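Keeping a clean edge between the lawn and the path

When we moved to Clarkau, the grass had already grown over the garden path by the width of a hand on each side. I cut it back in one weekend, and since then I only need a short round every few weeks. I write down how I do it, maybe it helps somebody.

You need a half-moon edger, a string line with two pegs, a stiff broom and a bucket. My edger is an old Wieczorek with a wooden handle, but any sharp one is good.

Do the work one day after rain. Dry soil breaks into crumbs and very wet soil sticks to the blade.

1. Sweep the path first, so you can see where the paving really ends.
2. Put one peg at each end and pull the string tight along the border. On a long path, move the pegs forward every 5 meters.
3. Stand on the path, set the blade against the string and push it down with your foot. Go about 4 centimeters deep, not more.
4. Lift out the cut strip with your hands and shake the soil back on the lawn. 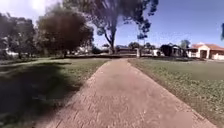

Look along the line from one end before you take the string away. Small mistakes are hard to see from directly over them, but from far they show very well. Correct them now, while the string is still there.

The grass beside a path gets tired faster than the rest, people step on it when they pass each other. If you have dry or thin places, scratch them with a rake, put a little seed and keep them damp for two weeks. In the full sun I water before seven in the morning. Under trees I water less — the shade keeps the soil damp much longer.

In January I only sweep.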